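Soup is moving up the menu

For years soup was the thing you added to a sandwich for a dollar or two. At Plenora, a chain of 20 lunch counters, it is now the main order. The company put three bean and vegetable soups on its board in February, and by summer they were outselling the wraps.

The change began with the stockpot. Plenora used to buy a concentrate that left a large bowl with more than 1,000 milligrams of sodium. The kitchen now simmers onion skins, carrot ends and mushroom stems, and seasons at the end with lemon and vinegar. A bowl of the white bean and kale comes in at 339 calories, bread not included.

Dondero, a smaller rival, took a different route. Its soups are thick enough to eat with a fork — lentils, barley, squash — and are sold by weight. Customers who want a light lunch can stop at 300 grams, and many do. The barley has been the slow seller. It keeps soaking up broth on the warmer and has to be thinned every hour.

Price still matters. Dried beans cost little, but they need soaking overnight and someone to watch the pot. Catacutan, which supplies cooked beans to both chains, has added a second shift to keep up with orders.
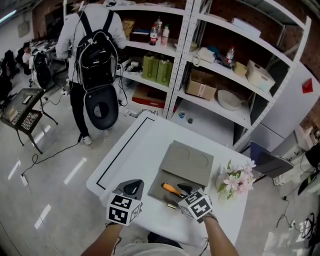 An orange-handled screwdriver in a gray tray, with artificial flowers alongside.

Home cooks can borrow most of this. Save vegetable trimmings in the freezer, cook them for an hour and strain. Add salt last, a pinch at a time. Plelleo, a cooking school that teaches weeknight meals, will run its first soup class on 12th September, and the beans will be soaked before students arrive.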